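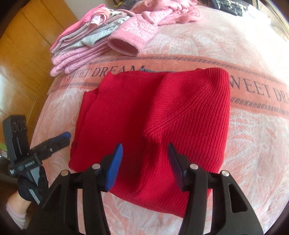 According to Dela Dramani, knitwear is where every home-built gripper comes unstuck, and Benoît Barbier disagrees with her so cheerfully that the two of them have kept it up since May. "She may well be right," he told me, pouring a second coffee, "but I do like a jumper. A jumper forgives you. A cotton shirt slides off and there you are, starting again."

The pair build at Clulta, a shared workshop with good light and a very bad kettle, and they call their project Dravus. Their hope is an arm for the house that can fold the washing, and before there is any arm at all there are the hand-held grippers, one for each hand, which you carry to the clothes and work yourself. A good deal of it happens on a bed, simply enough, as that is where most people do their folding.

The frames are black and rather chunky, and Benoît is fond of them in the way one is fond of an old car. The blue pads at the tips have taken up more of his evenings than anything else. "The ridges matter," he said. "We had smooth ones at first, and I was very proud of them, and they were hopeless! You would close on a sleeve and come away with nothing." Ribbed knits, he finds, like to be taken near an edge, with the fingers well open before you go in, and the second gripper brought round from the side to steady things.

Dela, when I reached her later, was kind about the pads and less kind about the jumpers. Ribbing stretches, she said, and a fold that looks square on the bed can creep out of shape as soon as it is lifted. "Benoît stops looking once it's flat," she said, laughing. "I'm the one who has to carry it to the drawer."

They have set themselves a target of 600 folds before they so much as buy a motor. When we spoke they had reached 123, and Benoît admitted that the first 100 were mostly him learning how to hold the thing. His wrists ached for a fortnight (he has since made the handle thinner, and is thinking of doing it again). Socks are to come after the jumpers. Dela has asked for towels.

Recent items
Inès Pons on mending a belt sander
Two evenings with the Stolance kit
Ludger Hollmann's garden gate opener
Open bench at Clulta: what to bring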